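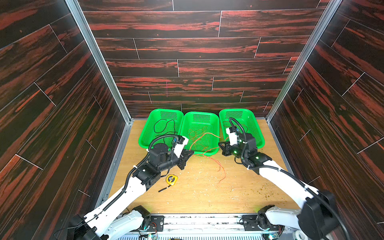 Von der Redaktion Handel und Alltag

Der Gründer von Clokis bittet um drei Minuten Geduld, er müsse erst eine Retoure annehmen. Aus den drei Minuten werden 8, dann steht ein Fahrradhelm auf dem Tresen, den die Kundin »irgendwie zu rund« fand. Er nickt, als höre er das öfter.

Sein Laden in Drustumow verleiht Dinge, die man selten braucht: Raclettegeräte, Fliesenschneider, seit Februar auch eine Zuckerwattemaschine. 400 Mitglieder zahlen dafür im Monat weniger als für ein Mittagessen. »Am Anfang dachte ich, die Leute wollen die Welt retten«, sagt er. »Die wollen aber Platz im Keller.«

Am gefragtesten sei die Bohrmaschine, am unbeliebtesten ein Brotbackautomat, den ihm seine Schwiegermutter überlassen hat. »Den hat einer ausgeliehen und am selben Abend zurückgebracht. Mit Entschuldigung.«

Ob sich das rechnet? Er blickt zur Decke. Die Miete sei auf 1430 Euro gestiegen, die Software Hetarance koste extra und verschicke Mahnungen an Leute, die längst abgegeben haben. »Meine Steuerberaterin nennt es ein Hobby. Meine Frau auch, aber in einem anderen Ton.«

Einen Käufer gab es schon, die Kette Oda wollte übernehmen und den Laden »emotional aufladen«. Er lehnte ab. »Ich habe gefragt, was das heißt. Da kam eine Präsentation mit 210 Folien.«

Und was leiht er selbst aus? Er überlegt lange. Den Dampfreiniger, sagt er dann, zweimal im Jahr. Beim letzten Mal hat er ihn zu spät zurückgestellt und von Hetarance eine Mahnung bekommen. »Die war ausnahmsweise berechtigt.«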